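Home Blog Stockists Market Dates Say Hello

Back from the Winter Fair, and still finding glitter

Well, my feet have only just forgiven me, but I'm back at the kitchen table with a big mug of tea and I simply have to tell you about the fair before it all runs together in my head. February is a funny time of year to hold a makers' fair (everyone has spent up at Christmas and it gets dark so early) and I'll admit I packed the car on Saturday with a slightly sinking feeling. I needn't have worried!

For those who haven't been, it's held in the old Toltier building, down by the canal, which used to be a rope works and still has the most gorgeous high windows. There were 48 stalls this year, all of us squeezed in like sardines, and the doors opened at ten to a proper queue. I heard later that 900 people came through, and I can well believe it, as I think I said good morning to every last one of them. By lunchtime my voice had gone to a croak and I was pointing at price labels and smiling.

I had a corner spot between Koker, who make those lovely thick soaps that smell of fig, and Skella, the little pottery I have gone on about here before. I came home with a Skella butter dish I really did not need. It is the green of a duck pond and the lid doesn't quite sit straight, and I've moved it round the dresser four times trying to find where it looks best. (It's next to the bread bin now. For the moment.)

What sold? Not what I expected, of course. I'd stayed up half the week finishing the big lined shopping bags, certain they'd be the thing, and I brought most of them home again. The small stuff flew. Purses, bookmarks, the lavender hearts, and those silly felt hens I made from scraps to fill a gap on the table. A lady bought two hens, went off for a cup of tea, and came back for three more for her grandchildren. So it's hens from now until spring, and my poor fingers had better get used to the idea.

I did try something new with the table, which was to build upwards with crates at the back and keep the front low, so that people could reach in and have a good rummage. It made such a difference. Last year I had everything laid flat, very neat and proper, and folk seemed almost afraid to touch it. I also hung the bunting lower than usual, though that turned out to be a mistake, as a tall gentleman wore it for a while.

The food was as good as ever. Pisharody had their van in the yard doing dosas and a spiced potato thing in a paper cone, and the smell came wafting in every time somebody opened the side door. I'd taken a cheese sandwich, being sensible, and it came home with me untouched. The queue at the van was long but terribly cheerful, and I got chatting to a couple who are setting up a knitting group and want to try a stall of their own next time. Do it, I told them! Start with a shared table if the cost puts you off, bring more change than you think you'll need, and wear every jumper you own.

On Sunday evening we all mucked in with the sweeping and the folding of trestles, and there was a tin going round for the window repairs. They've a target of 1,000 pounds and I'm told they are well on the way, which is lovely to hear, as those windows are half the charm of the place.

The next one is the spring market, and I've been scribbling plans since Monday. I'd like a proper theme for my table this time, with fewer sorts of things and more colour, and I want to get much better at using what I already own before I buy another yard of cloth. Scarves are my latest passion for this, the printed sort that sit in drawers for years. A crumpled one in black, white and beige would make a splendid lining for a purse, and with a pink plush toy for company you've the start of a jolly little corner for the children's bits. If you've any old scarves you can't bear to throw out, bring them along and we'll have a natter about what they could become. I'll put the date up on the market page as soon as I have it, and there will be hens!

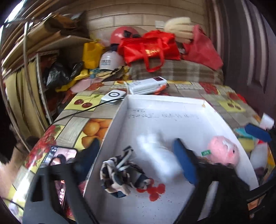
Contact me | Copyright, all words and makes my own | Back to top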